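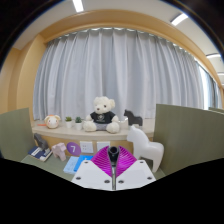
Hand-held grippers are cheap enough to throw away, a reader wrote after my last column, and every minute spent looking after one is a minute taken from recording. The arm is the machine, the letter went on. The thing you carry around is a consumable, like a pair of gloves.

I disagree, and I think that view costs more than it saves.

I run the bench at Golavero, a small shop in Humov. We collect hand demonstrations in ordinary rooms, at desks and shelves with toys and books on them, and the recordings go to customers who train arms with them. The arms get good care. They have service books, spare parts in labeled drawers and a person who signs for them. The hand-held units used to live in a plastic tub. When one came back from a session, it went into the tub. When someone needed one, they took whichever was on top.

The trouble with that is simple. A recording is only as good as the match between the tool that made it and the tool that will repeat it. If a finger sits a little crooked on the hand-held unit, every grasp in that session is a little crooked too. The person holding it corrects for this without thinking, because people are good at that. The arm will not. It has learned a grasp that belongs to a bent finger.

Last December we had to set aside 54 recordings from one unit, which we call Grosteo. A screw in one of the base plates had backed out far enough for the plate to shift under load. You could not see it in the first few files. By the end the fingers were closing off center, and the operator had begun to tilt the wrist to make up for it. The screw took less time to tighten than it takes to fill a kettle. Sorting through the files took 3 days.

Since then every unit is checked before it goes out. The fingers come first. Ours are ribbed, and the ribs collect lint, which is a real problem around curtains and plush toys. Wipe them with a damp cloth and let them dry. Flex each finger and look between the ribs for small tears. A torn rib folds sooner than its neighbors, and the tip turns in. If one finger is replaced, replace the other. I know some shops swap them singly, and I have done it myself when we were short, but a new finger is stiffer than an old one and the pair will not close evenly.

Then the base plates. Put a driver on every fastener, including the ones next to the rod that are awkward to reach. Snug is enough. We cracked a plate by being too keen. After that, open and close the fingers 20 times and watch whether they meet in the same place at the end as they did at the start. Clean the lens last, or you will only have to clean it again.

The whole check takes 7 minutes. We buy our fingers from Pintér and they arrive in small bags with no paperwork, so we write the fitting date on a strip of tape inside the handle. That is all the record keeping we do – I would like more, but I also want people to go on doing it.

The reader does have a point about time. A session in somebody's home or office has a fixed length, and operators hate to start late. My answer is to do the check the evening before, at the bench, and to carry a second unit that has had the same check. If the first one feels wrong, put it in the bag and use the other. Do not repair it on site. I have seen people try with a borrowed screwdriver on the corner of a desk, and they lose the screw.

I would also stop calling these units consumables. The fingers are, and so is the tape. The plates, the rod and the mount have to stay the same from the first recording to the last, and if they change, someone has to know when.

We still have the plastic tub, by the way. It holds dead batteries and cable ties.

7 August 2022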